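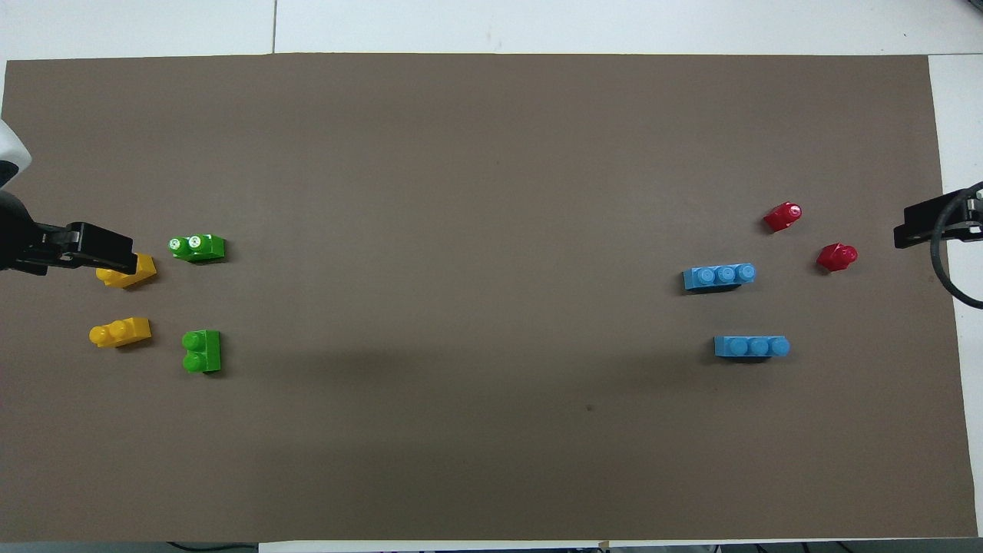 Prüfliste Arbeitstische und ortsveränderliche Betriebsmittel, Halle 2
Betreiber: Hetitz, Standort Sonside
Turnus: halbjährlich, letzte Begehung Juli

1. Standsicherheit
Tisch kippelt nicht, Stellfüße gekontert – i. O.
Kommentar: Nach jedem Umstellen neu ausrichten. Die Kontermuttern an den hinteren Füßen waren bei zwei Tischen nur handfest und wurden nachgezogen.

2. Tischplatte und Kanten
Keine Ausbrüche, keine scharfen Kanten – i. O.
Kommentar: Plattenstöße mit dem Fingernagel prüfen. Versatz über 1 mm wird als Mangel geführt.

3. Auflagen
Auflage liegt plan, kein Überstand an der Bedienseite – i. O.
Kommentar: Papierauflagen bei Durchriss oder Ölflecken wechseln. Klebebandreste vollständig entfernen, kein Lösemittel auf beschichteten Platten.
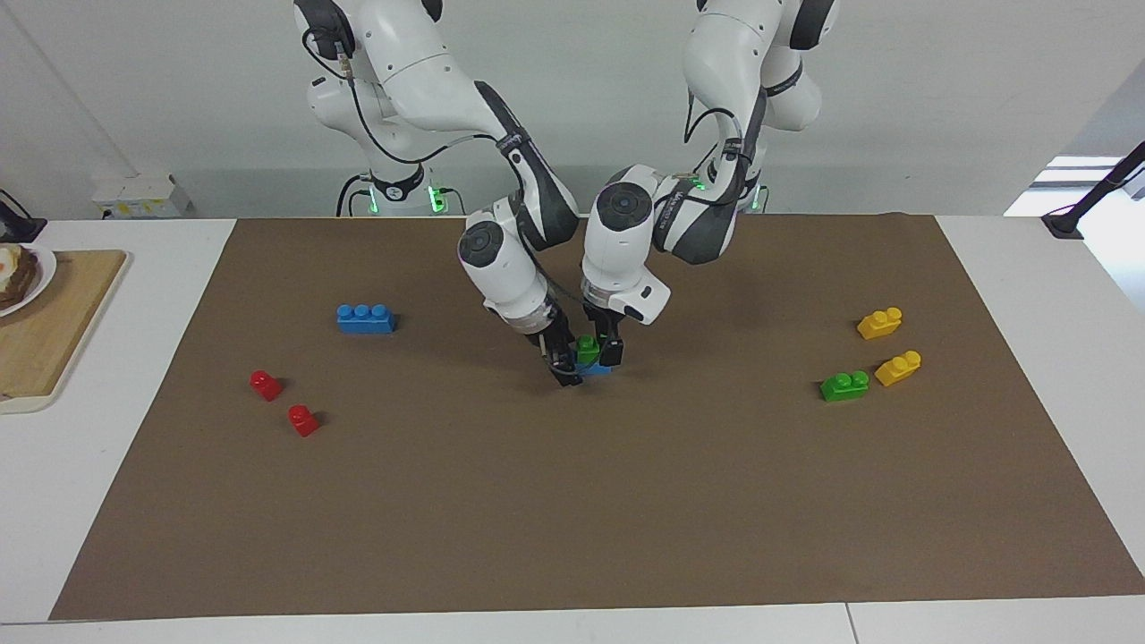
Abb. 1: Weißer Tisch mit brauner Papierauflage.

4. Leitungen und Steckverbinder
Mantel unbeschädigt, Zugentlastung wirksam – mit Mangel.
Kommentar: Eine Verlängerung an Tisch 5 mit gequetschtem Mantel, ausgesondert. Mehrfachsteckdosen nicht hintereinander stecken. Das gilt auch für Ladegeräte, die nur über Nacht betrieben werden.

5. Wiederholungsprüfung elektrisch
Prüfplakette vorhanden und gültig – mit Mangel.
Kommentar: Bestand laut Liste 77 Geräte. Bei der Lötstation an Tisch 3 fehlt die Plakette, Messprotokoll liegt vor. Plakette nachkleben, keine neue Messung erforderlich.

6. Verkehrswege
Durchgang frei, Fluchtweg nicht eingeengt – i. O.
Kommentar: Gemessen zwischen den Tischreihen, Stühle herausgezogen. Rollcontainer gehören unter die Platte.

7. Ordnung und Brandlast
Kein Verpackungsmaterial unter den Tischen – nicht i. O.
Kommentar: Kartonagen der Lieferung Skoltomex hinter Tisch 6, teils vor dem Feuerlöscher. Am selben Tag geräumt, Nachkontrolle bei der nächsten Begehung.

8. Belastungsangabe
Schild lesbar – i. O.
Kommentar: Die Schwerlastregale an der Stirnwand sind mit 2.000 kg Feldlast ausgewiesen. Für die Arbeitstische gilt dieser Wert nicht, dort Typenschild beachten.

Offene Punkte: 5, 7. Punkt 4 mit Aussonderung erledigt.

Kommentare (3)

owusu_technik
Zu 4: Bei uns werden auch die Kaltgerätekabel einzeln geführt. Sind die in den 77 enthalten?

Redaktion Prüfwesen
Nein, nur Geräte. Die Leitungen stehen in einer eigenen Liste.

halle2_spaet
Punkt 6 bitte um die Tür zum Lager ergänzen. Dort steht ab 14 Uhr regelmäßig der Hubwagen.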